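I have been sorting small things into trays for most of my adult life (buttons, game pieces, tiny lids, you name it) and this July I finally get to ask other people to come and do it with me!

We're looking for 30 people to join the Batby tray sessions in Pluvdale. You come in, you get a tray and a box of mixed bits, and you put everything where you think it belongs. There's no right answer. I want to see how you would do it at home, when the kids' stuff has taken over the table and you just want it gone before dinner.

The table has a teal cover, a plain one with a bit of texture to it, and I'm very fond of it. Small things are so much easier to spot on one solid color, and they don't go skating off onto the floor either.

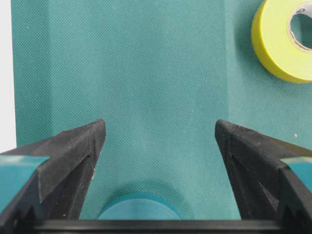

Teal fabric at the Batby sessions

You'll need to be over 18 and okay with sitting for a while. Each session starts at 9 in the morning and we break for coffee and Marina Sotiropoulos's cinnamon cake, which is reason enough to sign up if you ask me. No experience needed, and messy people are very welcome. I'd love a few more of you, my tidy friends have all signed up already!

We can't pay a wage, but everyone gets a Segers gift card and bus fare from Olulholm if you're coming that way.

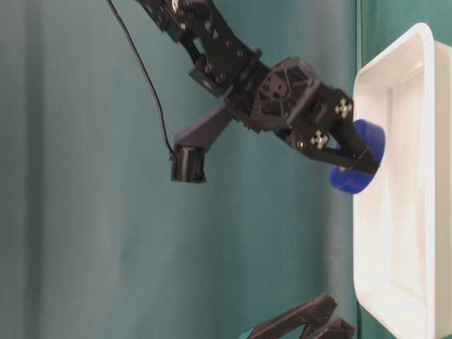
Lotte Van der Linden
Session Host, Batby

The trays are white plastic, and the pieces come in all kinds of shapes. Short, fat blue cylinders like that one are my favorites, and people have strong feelings about where they go. Do they belong with the other blue things, or with the other round things? I've heard some very heated opinions on this over coffee.

To sign up, send me a note with your name, a phone number and which mornings are good for you. Or just drop by Room 103 and say hi. Bring reading glasses if you use them, some of the pieces are tiny.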